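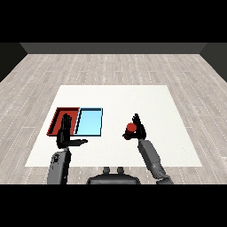
Domora Duas Mãos: galeria

O Domora Duas Mãos é um pacote de simulação para quem programa tarefas de manipulação bimanual. Inclui o modelo do robô, o tapete de trabalho, os tabuleiros e um conjunto de 34 tarefas prontas a correr. A licença base cobre 2 postos e o pacote completo chega às 44 tarefas. Esta página mostra uma das tarefas de separação por cor, tal como aparece no visualizador.

Separação por cor, dois tabuleiros
O objeto vermelho está na mão direita, do lado oposto ao tabuleiro da mesma cor. A mão esquerda está livre, por cima do tabuleiro vermelho. O azul-claro fica encostado a ele.
Cenário: sala fechada, chão de tábuas cinzentas, tapete branco sem marcações.

Notas sobre a tarefa
A posição inicial do objeto pode ser fixa ou sorteada em cada execução. As cores dos tabuleiros mudam-se no ficheiro de configuração, sem recompilar. Cada execução gera um registo com as posições das juntas e o resultado final.
A iluminação difusa é a predefinida. Quem precisar de sombras mais marcadas encontra a opção no menu Cena.

Modelação das mãos: Revathi Subramaniam. Tarefas e cenários: Virgilio Ocampo.

A versão de avaliação está disponível até 30 de janeiro e traz a tarefa desta página completa. Os pedidos de licença para escolas e laboratórios são tratados por Analyn Quiambao, através do formulário de contacto da Domora.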